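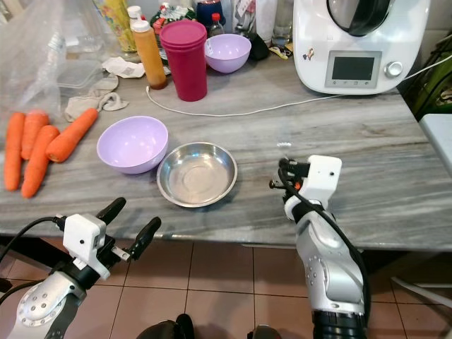 3. Setting Up the Countertop Water Filter

Home | Manuals | Rondon Series | Installation | Parts | Contact

This section covers placement, connection and first use of the Rondon countertop filter. It applies to units with the two-hose base and the twist-lock cartridge. For under-sink units, go to Section 4.

3.1 Before You Start

Read all of Section 3 once before opening the cartridge bag. The cartridge should go into the housing soon after the bag is cut.

Check the carton against the packing slip. It should contain the filter base, the housing and cap, one Naltex cartridge in a sealed bag, the diverter valve, two hoses (one white, one blue), three thread adapters, a bag of rubber washers and the housing wrench. If a part is missing, call the dealer before you begin. Do not use washers from another kit, even if they look the same size.

You will also need:

- a soft cloth
- a small adjustable wrench, for removing the old aerator if it is tight
- a pitcher or bowl that holds at least 2 quarts
- plumber's tape, only if the faucet threads are worn

CAUTION: Connect the filter to the cold-and-hot mixer faucet only through the diverter valve supplied. Never run hot water through the cartridge. Hot water damages the filter material, and the damage cannot be seen from outside.

CAUTION: Do not connect the filter to a pull-out or hand-spray faucet. The hose inside the faucet is not built to hold back pressure.

3.2 Choosing a Location

1. Pick a flat spot next to the sink. The base must sit level on all four feet.

2. Measure from the faucet outlet to the spot. The hoses must reach without being pulled tight. A slight curve in each hose is correct.

3. Keep the unit away from the stove, dishwasher vent and direct sun. The housing is plastic and will turn yellow with heat.

4. Leave clear space above the cap so that the housing can be opened for cartridge changes. Low wall cabinets are the usual problem. If the cap will not clear, slide the base forward, but keep all four feet behind the front edge of the counter.

5. Wipe the counter dry before setting the base down. The feet grip poorly on a wet or oily surface.

NOTE: On natural stone, place a thin mat under the base. Rubber feet can leave marks on some sealed stone after long contact. The mat is not needed on tile or steel.

3.3 Removing the Aerator

1. Turn off the faucet. It is not necessary to shut off the supply valves under the sink.

2. Unscrew the aerator from the end of the faucet by hand. As seen from above, it turns clockwise to loosen. If it does not move, wrap it in the cloth and use the adjustable wrench.

3. Remove any old washer left inside the faucet. Old washers often stick and are easy to miss.

4. Put the aerator and its washer in a bag and keep them. They will be needed if the filter is taken off.

5. Run cold water for a few seconds to flush out grit, then turn the faucet off again.

3.4 Fitting the Diverter Valve

1. Try the diverter valve on the faucet with no adapter. If the threads match, go to step 3.

2. If they do not match, try each adapter in turn. Adapter A is for faucets with inside threads. Adapters B and C are for outside threads of less common sizes. If none of the three will start by hand, stop and contact the dealer. Forcing an adapter will strip the faucet.

3. Place one flat washer in the top of the valve. If an adapter is used, a second washer goes between the adapter and the faucet.

4. Screw the valve on by hand until it is snug. Check that the lever faces you and moves freely in both directions.

5. Turn on the cold water with the lever pointing down. Water should come straight out of the faucet with no drips at the joint. If it drips, remove the valve, reseat the washer and try again. Use plumber's tape only after reseating has failed twice.

NOTE: The Gustthorpe valve supplied with earlier kits has its lever on the left side. It works in the same way and may be used with this base.

3.5 Connecting the Hoses

1. Push the white hose onto the side port of the diverter valve marked IN. Push until it stops, then pull back lightly. It should not move.

2. Push the blue hose onto the port marked OUT in the same way.

3. Connect the other ends to the matching ports on the filter base. The ports have colored rings. Do not cross the hoses - water sent through the cartridge backward will carry loose carbon into the outlet.

4. Lay the hoses behind the faucet where possible, away from the sink basin and from any place where knives are used.

To release a hose, press the colored ring flat against the port with two fingers and pull the hose straight out.

3.6 Installing the Cartridge

1. Wash and dry your hands.

2. Turn the housing counterclockwise with the housing wrench and lift it off the base.

3. Check that the large O-ring is seated in its groove and is free of hair, lint and crumbs. Do not grease it. It is coated at the factory.

4. Cut the cartridge bag at the notch. Handle the cartridge by its end caps.

5. Line up the two tabs on the cartridge with the slots in the base. Press down and turn a quarter turn until it clicks.

6. Replace the housing and turn it clockwise by hand until the arrows line up. Do not use the wrench to tighten.

7. Write the month on the label inside the cap, for example "September."

3.7 First Flush

1. Place the pitcher under the faucet outlet.

2. Turn the cold water on at low flow, then move the lever to FILTER. Air will sputter from the outlet while the housing fills.

3. When the flow is steady, raise it to a medium stream and let it run for 13 minutes. The first water may be gray or black with fine carbon. It is safe to use on house plants but should not be drunk.

4. Check both hose ends and the base of the housing for leaks.

5. Fill the pitcher and look at the water against something white. If there are still specks, flush for another five minutes.

6. Turn off the faucet and return the lever to the down position.

NOTE: Cloudy water that clears from the bottom up is trapped air. It will go away after a few days of normal use and needs no action.

3.8 Normal Use

Move the lever to FILTER for drinking and cooking water. Move it down for washing dishes or produce. Always turn the faucet to cold before moving the lever, and let the stream run cold first if hot water has been used.

If the filter has stood unused overnight, run it for 20 seconds before filling a glass. After a week or more without use, repeat the full first flush in 3.7.

3.9 Replacing the Cartridge

The cartridge is rated for about 2,000 gallons or one year, whichever comes first. Replace it sooner if the flow drops to a trickle or the taste of chlorine returns. Homes on well water with visible sediment should fit the Peng pre-filter ahead of the base (see Section 5).

1. Turn off the faucet and move the lever to FILTER to release pressure, then move it back.

2. Set a towel under the base. The housing will be full of water.

3. Remove the housing and the old cartridge. Empty the housing into the sink.

4. Wash the housing with mild dish soap and rinse well. Do not use bleach or scouring powder.

5. Fit the new cartridge as described in 3.6 and flush as described in 3.7.

Used cartridges go in household trash. The end caps are not recyclable in most areas.

Section 3 revised by Siu-fong Tang. Replaces the single-sheet instructions packed with earlier units.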